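Assessing Whether a Chore Is Ready for a Machine
Skavside Center for Household Automation
Guidance sheet 7. Last revised 4 September 2025

This guide is intended for care homes, school kitchens and small workshops that have been offered an automated helper and wish to judge the offer on its merits. It sets out the method used at Skavside. No technical training is required.

Before you begin

Choose one chore. "Helping in the kitchen" cannot be assessed; "moving cooked food from a plate to a tray" can. Write down where the chore starts, where it ends and what counts as a failure.

Step 1. Break the chore into grips
List every object that must be held, and note whether it is firm, soft, slippery or fragile. Cooked food deserves its own line. A grip that suits a bottle may crush a bean or tear the crust from a piece of chicken.

Step 2. Have a person do it first
Ask a member of staff to complete the chore at normal speed, and then again with a hand-held gripper. If a person cannot manage the work with two fingers, a machine with the same fingers is unlikely to do better.

Step 3. Run the trial
Use your own dishes, your own table and your usual lighting. Record every attempt, including those the supplier would prefer to repeat. In the Danstead trial, completed in June, the machine finished 358 of 362 attempts at moving firm items. Ilídio Coelho, who supervised the work, noted that all four failures needed a person to step in.

Step 4. Change something
Move the plate, turn the food the other way or leave an appliance lid open. Many systems do well only while the table stays as it was during setup.

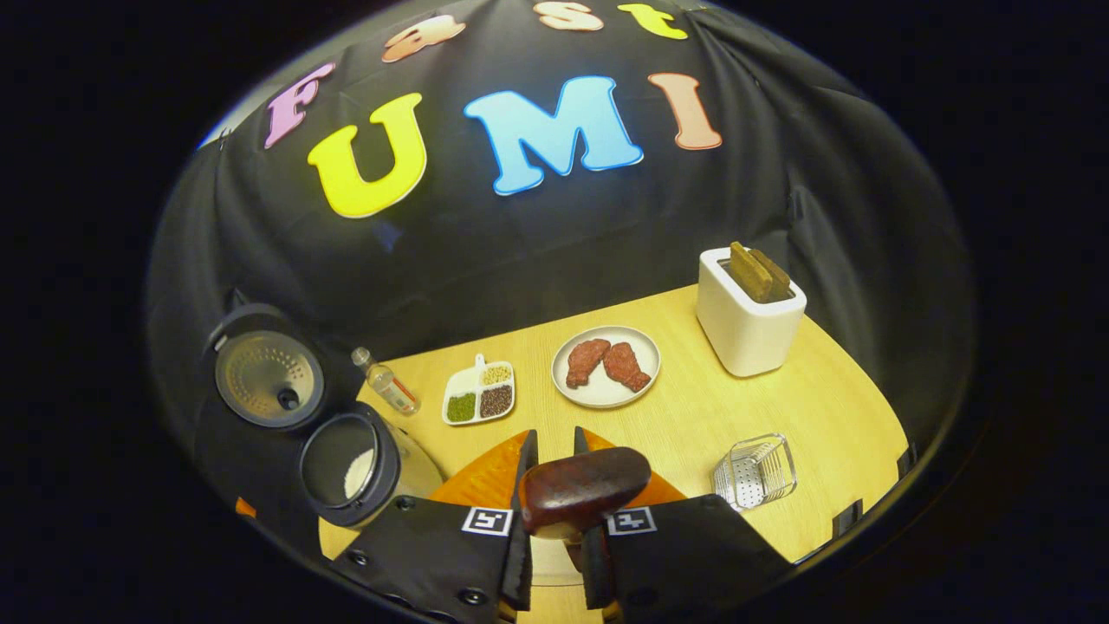 Step 5. Count the human time
Include setting out, wiping down and clearing faults. At the Javberg site, a chore that took one employee 2 minutes by hand took longer once cleaning of the gripper pads was added - a cost missing from the original quotation.

Interpreting the result

Our present view is that single, repeated movements can be handed over with supervision. Full chores, such as preparing and serving a meal, should remain with staff. Completed record sheets may be sent to the Ospina office, which will return written comments.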